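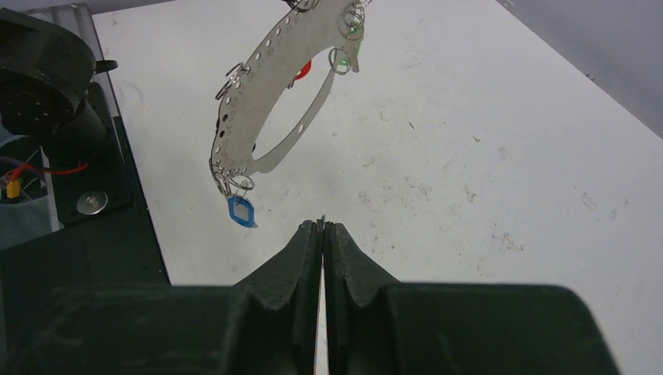
Keys, tags and key plates: the things people ask me

Last updated 2019-02-20

I look after keys for people in and near Pridcombe. Second homes mostly, a few shops, the odd garage, and the terrace at Clarkville where everybody seems to have three locks on a front door that a strong sneeze would open. I answer the same emails over and over, so I've put the answers on one page. If yours isn't covered, write to me anyway. I like talking about keys far more than is good for me.

What is the big metal thing you keep the keys on?

I call it a plate, and some people call it a jailer's ring, which I rather love. It's a flat stainless steel loop with a big oval opening in the middle and small holes around the outside band, and you thread a split ring through a hole and hang your keys from that. Some of the holes have tiny numbers or markings next to them, which are lovely if your eyes are good and no help at all to me before breakfast.

Why not just use a hook board on the wall?

I do have a hook board! It's in the hall cupboard and it holds our own keys, the dog lead and a bag of pegs. The trouble with a board is that it stays at home, and my work is all in other people's doorways. With a plate I can take a whole street's worth off its nail, put it in my bag and go. And when I've got one key in a lock, the rest are still hanging off it in the order I left them, so I'm not laying them all out on a wet doorstep.

If your keys never go anywhere, get a board. You'll be perfectly happy.

How many keys do you look after?

There were 300 the last time I did a proper stocktake, in June. That includes window keys, meter cupboard keys and a worrying number of padlock keys whose padlocks have long gone. The owners won't let me bin those. I've stopped asking.

Can one plate hold the lot?

Goodness, no. I have eight plates and each one covers a patch. A plate that's too full is miserable to use — the rings ride over each other, the tags get trapped behind the metal and you end up shaking it like a tambourine. I leave empty holes on purpose so there's room for things to slide about and room for new customers.

What do the coloured tags mean?

I use four colours. Blue is a front door, red is an alarm or anything that goes with one, green is back doors, sheds and gates, and yellow is everything else. You don't have to copy mine. My sister does hers by room and my friend at the riding stables does hers by horse, and both of them can find a key quicker than I can.

The thing that matters is that you write the scheme down somewhere and stick to it. I changed my mind once, halfway through a plate, and spent the whole of that winter opening the wrong gates.

Do you write the address on the tag?

Never, please don't! If the plate is dropped in a car park, whoever picks it up shouldn't be able to work out where to go with it. My tags have a short code, and the codes are in a notebook which lives in a different place from the plates. The notebook has the address, what the key opens, who gave it to me and the date it came in. When a key goes home I rule a line through the entry and leave it readable, so I can look back if there's ever a muddle.

And yes, it's a paper notebook. I did try a spreadsheet. I kept having to take my gloves off.

Which sort of tag is best?

I've tried paper ones with a metal edge, leather ones, wooden discs from a craft fair and all sorts of plastic. Plastic wins for me, the see-through coloured sort, because I can spot the colour from behind a clump of rings without turning everything over. Small is better than large. Those great big hotel fobs look smashing on one key and are a nightmare on a bunch.

For the writing, use a proper permanent pen and leave it overnight before you handle it. Pencil on a paper insert lasts surprisingly well too, so long as the insert stays dry.

Where do you buy your bits?

Türkmen in Pridcombe, on the corner past the chemist. They cut keys, heel shoes and sell split rings by the bag. Ask for Erdal Şimşekoğlu if you've got something old or odd. He once matched me a larder key from a drawer of blanks I'd have taken for scrap, and he's patient with people who bring in the wrong key and then have to go home for the right one (me, twice).

Split rings are ruining my nails. Is there a trick?

Ha, yes, welcome to the club. I slide the edge of a staple remover into the ring, the little jaw sort you get in any stationer's. It holds the coils open while you feed the key on. A thin coin does the job if you're stuck somewhere. Go all the way round until the key clicks past the end of the wire, and give it a tug. A key that's only halfway on will come off in your pocket, or on a beach.

And if a ring has stretched so that you can see daylight between the coils, chuck it. They cost pennies.

One ring per key, or several keys on a ring?

One ring per door is my rule. If a front door has a Yale and a mortice, both keys go on one ring with one blue tag. The shed round the back gets its own ring and a green tag. People do like to put the whole house on a single ring and I understand why, but then you can't lend the plumber the side gate without lending him the bedroom windows as well.

Sometimes I put two or three rings through neighbouring holes when they belong to one house, so they hang as a little family. I find the house first and the door second.

Do the keys get scratched, all banging together?

A bit. Brass ones pick up marks and the cheap plated ones lose their shine fairly quickly. I've never had a key stop working from it. If you've something pretty — an old bureau key, say — wrap it in a scrap of felt and keep it in a drawer with its own label.

How do you sort out a muddled bunch?

Clear a table first. I like a plain pale one, as keys disappear on a patterned cloth. Then take everything off its rings, every last thing, even the ones you're sure of. Put the keys into heaps by shape: flat cylinder keys, long mortice keys, little padlock ones, window keys. Make a cup of tea.

After that, pick up one heap and walk round the house with it. Try each key in each lock, and the moment one turns, ring it and tag it before you take another step. Don't put it down to tag later. I have done that and I had to start the heap again, in my coat, with the owners waiting in the car.

Whatever's left goes in an envelope marked "unknown" with the date on the front. I give an envelope two years. Most of them get thrown away unopened, though I did once find the key to our own loft.

Should I label spares differently?

I put an S after the code and keep spares on a separate plate altogether. If the spare hangs next to the original you'll lose both on the same afternoon.

I've lost a key that belongs to somebody else. What do I do?

Tell them today. I know, I know. But it's a much nicer phone call on the first day than on the tenth, and they may want the lock changed, and that's for them to decide. Then have a look in last week's coat, the car footwell, the fruit bowl and the outside of the door itself. I've found more keys still hanging in locks than anywhere else!

Do you look after keys for businesses?

A few small ones. Andex has the unit behind the old dairy and I've had their plate since they moved in. It's the tidiest one I own, all because their office manager colour-coded it before I ever got my hands on it. Shops are welcome to ask. I don't take on anything with a safe.

How do people get their key back in a hurry?

Ring me, don't email. I'll ask for the word we agreed when you handed it over, and if you can't remember the word I'm afraid I'll have to come out and see your face. It's caused one or two frosty moments on the doorstep, but people are generally glad of it by the time the kettle's on.

How do you clean a plate?

Washing-up liquid and an old toothbrush, with everything taken off it, and a good go round the inside of the holes where the grubby stuff collects. Dry it properly with a tea towel. The tags can go in the same water as long as the paper insert is out. I forgot that once and had a whole patch of Pridcombe turn to grey porridge in the sink.

I don't oil the rings. It gets on your cuffs, and then on the customer's door.

My dad had a biscuit tin full of keys. Should I keep it?

Have one good afternoon with it, using the method further up, and then please yourself. There's no harm in a tin. I've got my grandad's, and there's a clock key in there that I still try in every clock I meet.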